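Notebook, bench two: Pelletier two-arm kit on loan, evaluation
9 Apr 2025

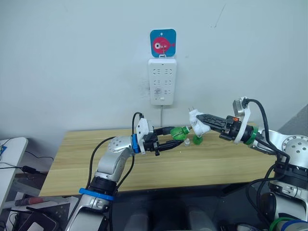
Fourth session with the Pelletier kit. The loan runs to the end of April and Salthorpe want a yes or a no from us before then, preferably a yes, judging by how often their sales desk writes to ask if we are enjoying it. We are enjoying it in the way one enjoys a houseguest who rearranges the kitchen.

What comes in the price: both arms, the parallel-jaw grippers, the wrist camera and bracket, the teach software, and a year of what the quote calls "attentive support." List is 1,957 a month on the lease. Cabling is ours to sort out. The manual has a page on cable dressing that says to leave enough slack, and another page that says to avoid excess slack, so I have done both. The loops over the wrists are as good as I can get them without shortening anything that has to go back.

Today's job was small stuff held in both hands at once. The left arm gets the green nozzle piece with the metal tip, the right arm gets the wrapped plug, and they bring the two in toward each other over the table and stop short. The demo script from Salthorpe uses two foam cubes the size of a fist, and I can report that the kit is superb with foam cubes.

Notes on the grippers. The jaws are long and flat, fine for the plug body under its wrapping, less fine for anything round. I had to teach the grasp on the nozzle piece again after lunch when I changed the pad setting. Closing force is set per program and not per object, so one program holding two different things needs two profiles and a handoff between them. This is in an appendix. It should be on the box.

Notes on the camera. Calibration routine took 4 tries before it would accept the table. The software complains of "low scene texture," which I take to be a criticism of our decorating. Once it accepts, it stays accepted until you restart, and then it has never met you before. Ask Salthorpe if the calibration can be saved. If the answer is the premium tier, write that down in large letters.

Notes on the wrist rings. Blue on the left wrist, green on the right. The manual's color table lists blue as "ready" and also as "ready (assisted)". Left in this state, both arms did what they were told, so I have stopped worrying about it. Nuanchan has not and has sent a question in.

Collision margin. Factory value is 300 mm between grippers, which rules out nearly everything anyone would buy a second arm for. You can lower it, behind a warning with three separate confirm buttons. I lowered it. With the new value the grippers come in until they nearly touch, and the approach stays slow and even, no hunting. Best thing I have seen from the kit so far and it is switched off by default.

Plug work. The aim by the end of the loan is the full insertion into the power strip on the wall. Not attempted today. The prongs are thin, the sockets are recessed, and the right arm has to come at them with the wrist turned further than I like. Want a dry approach first, strip dead, speed at minimum. The fish card stays on its hook over the strip; I have grown used to being watched.

Compared with the Skavetti we had in before: Skavetti had the nicer pendant and worse everything below the elbow. Ballcombe still haven't sent their quote, only a brochure with a sunrise on it.

Nuanchan Nilsuwan read this over my shoulder and wants it on record that she likes the teach mode. Fair. You push the arm where you want it, press the button, and it remembers. She got a usable path out of it in her first hour, and I have had less from kits that cost almost double.

To do
Ask Salthorpe about saved calibration and force per object.
Round-jaw inserts: do they exist, and are they in stock or "available"?
Put caps away in the tray, green one and the small clear bit.
Save today's margin settings under a name other than "test2".

Leaning yes, with the lease and not the purchase. Not telling their sales desk yet.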